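4.2 Student Bin-Clearing Task

The second half of the course replaces scripted exercises with a single open task, which every team works on until the end of the term. Teams write a controller that empties a bin of mixed objects one at a time, and they are graded on logged trials. The course was first given in this form in September, with 28 students in teams of 2. All teams shared the same cell and booked it through Kedetti, the scheduling tool described in Section 3.

Teams received a baseline grasp planner, Curkura, which ranks grasp candidates from a single depth view and rejects those whose approach path crosses a bin wall. They were free to change the ranking, the rejection rule, or both. Motion limits and the stop logic were locked. Figure 3 gives a view of the cell with a grasp under way.
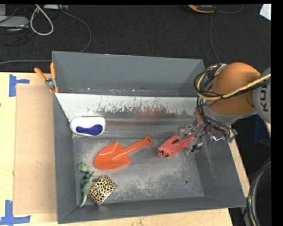
Figure 3. Bin-clearing cell with one object held in the gripper.

Object sets were drawn by the teaching staff and withheld from the teams until the trial began. Each set mixed shapes that the baseline planner handles well with shapes that it does not. Long objects with thin ends, such as the orange toy shovel in Figure 3, led the planner to propose grasps on the handle far from the center of mass. Contact between neighbors was a second source of error. Where one object lies partly over another, as the spotted box does over the green toy dinosaur, the segmentation step often merged the pair and placed the grasp on the seam. The slanted panel at the rear of the bin raised a separate problem: an object resting against it presents a tilted face, and the default vertical approach is a poor match for that angle. Most teams added a tilted approach for this region by the midterm review.

A trial ended when the bin was empty, when 300 seconds had passed, or when three grasps in a row failed. A grasp was counted as failed if the object was not released over the drop zone — including cases where it was lifted and then lost in transit. Across all teams the log holds 1,106 grasp attempts. Attempts stopped by an operator were kept in the log but left out of the team scores.

Each attempt was labeled by its own team and then checked by one of two graders (E. Oakley and T. Lukáč). Disagreements were settled by replaying the joint and force records. The most common dispute concerned double picks, which the written rules in the first handout did not cover. We later scored these as failures, and the Garside rubric in Appendix B reflects that change.

Teams also turned in a short written account of one failure mode of their choice. Accounts that traced the failure to a specific stage of the pipeline received full credit, whether or not the team had fixed it. Section 4.3 compares these accounts with the logged data.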